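Sink duty, two grippers

Irena Walczak wants dishes out of a sink. Simulated sink, simulated dishes – the grippers get bought later. Her team at Skirnirley has 60 runs each for the Jorkik two-finger and the Usmani suction cup, same arm, same controller.

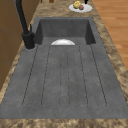
Suction was quicker to set up. Then Haris Sial tilted the approach by 8 degrees and the seal model stoped agreeing with itself. Two-finger is slower, fussier about rims. Walczak still leans that way – for now.

Camera placement, another fight. Sial wants it on the wrist, Walczak wants it fixed, looking down the drainboard. Next round in November, with five new basin depths.

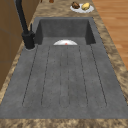 Simulated kitchen sink, with a white plate partly hidden in the basin.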